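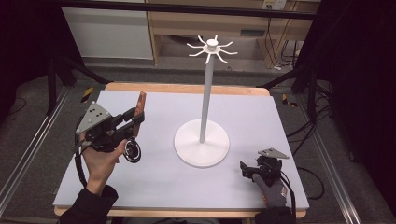
White mug tree, no mugs on it

Baseball > Umpires and Rules > Topic 2514

Dropped third strike with first base occupied, does the batter get to run?

Þórarinn Kragh
I catch in an adult league and we had an argument at the end of a game against Overgaard that I would like settled. We were up by one in the bottom of the last inning. They had a runner on first and one out. Our pitcher got the batter swinging on a low one and I didn't catch it cleanly. It hit the dirt and rolled a few feet up the line. The batter took off for first. I picked it up and threw to first out of habit, the throw went into right field, and the runner who had been on first came all the way around to score. The batter ended up on second.

The plate umpire said the batter was out and sent him to the dugout, but he let the run count. My manager said it should be a dead ball because the batter had no right to run and he drew the throw. Their manager said the batter should be allowed to stay on second because I never tagged him. We lost the game in extra innings.

Who was right? Also, is it different if there are two outs? I have been catching for six seasons and I get a different answer every time I bring it up. Our league plays by the regular pro rules with a few local changes, and none of the changes are about this. 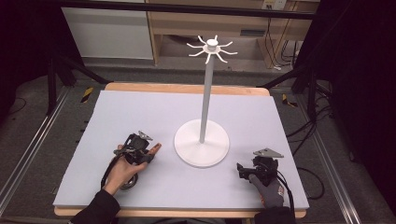

This page was last changed on June 10, 2019

Sternari
Your umpire got it right.

With fewer than two outs and first base occupied, the batter is out on strike three whether you catch the ball or not. It doesn't matter if he runs. He was out as soon as the third strike was called, so their manager has no case for leaving him on second. You don't need to tag him and you don't need to throw.

The ball is still live though. The runner on first can advance at his own risk the same as he could on any pitch that gets away. You threw it into right field, so he got to keep what he took. I know that is hard to hear.

Your manager is thinking of interference by a retired batter. That is a real rule, but a batter who keeps running to first after he is out is not interfering just by running. The comment in the rule book covers this. If he had bumped you or gotten in the way while you were fielding the ball or making a play on the other runner, that would be something else, and the umpire could call the runner out too.

With two outs it changes. Then the batter can run even if first is occupied, and you have to tag him or get the ball to first. Since the batter becomes a runner you also get a force. With the bases loaded you can just pick up the ball and step on home for the third out. A lot of catchers forget that one and throw to first anyway.

So before every pitch with two strikes, check two things, the outs and first base. If first is open, or there are two outs, he can run. Otherwise leave him alone and look at your runners.

Vistau
Should be a dead ball in my opinion. The batter knows he is out and he is only running to fool the catcher. We had the same thing happen in September and the ump called time and sent everyone back. Maybe that was a local rule, I am not sure. Either way your first baseman should have been yelling at you to hold it.

Trokow
Sternari has it. I umpired for 19 years and I would add something about how the call gets made. On this play the plate umpire should say "batter is out" loudly, more than once, while pointing at him. It is not required before the play can continue, but it helps the defense. Did yours say it right away, or only after the throw? If it was only after, you can ask him nicely to speak up next time, but it doesn't change the result and I would not protest over it.

What Vistau saw in September sounds like a mistake unless the league had it in writing. You can't call time and send runners back because a catcher made a bad throw.

For practice, have someone bounce balls in front of you and call out the situation as the ball is on the way – "one out, runner on first" or "two outs, loaded" – and you make the play that fits. I did this with high school catchers and it took almost 70 balls before most of them stopped throwing to first on everything. Do it with the gear on.

Þórarinn Kragh
Thanks. He did call it, but only once the ball was already in right field. I will show this to my manager. I didn't know about stepping on home with the bases loaded.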